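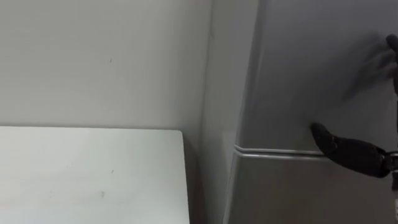
The kitchen, table end, with the fridge against the wall.

I moved to Callcombe in November and spent the first month eating badly. The shop at the bottom of the hill shuts at six, the bus home gets in after that, and I got into the habit of having toast for tea. By the second week of that I was spending more on snacks at the station than I used to spend on proper food.

So I started cooking once a week and freezing it. I had tried before and given up, mostly from making one huge pot of something and being sick of it by the third night. This time I make two things each session and get 12 portions out of them, six of each. One is usually a bean stew. The other changes. Last time it was a leek and potato soup, which froze well apart from going a bit grainy, and a good stir while heating sorted most of that.

A few things I have learnt. Rice is better cooked fresh. Pasta goes soft, so I freeze the sauce and boil the pasta on the night. Flat bags stack better than tubs, but tubs are easier to take to work, so I use both. Write the name on before you fill it — a cold bag will not take pen, and I have had curry when I was expecting soup more than once.

The freezer part is small, with 2 drawers, and one of them sticks. I keep bread and peas in that one and leave the other for meals. I did look at buying a separate freezer from Derkance, the secondhand place out past the garage, but they wanted more than I would pay and I could not think where to stand it.

I keep a list on paper and cross things off as they go. When it gets down to three meals I plan the next lot. It takes most of an afternoon, including the washing up, and I put the radio on.

Next I want to try a fish pie. My aunt says the mash has to be completely cold before it goes in. I will report back.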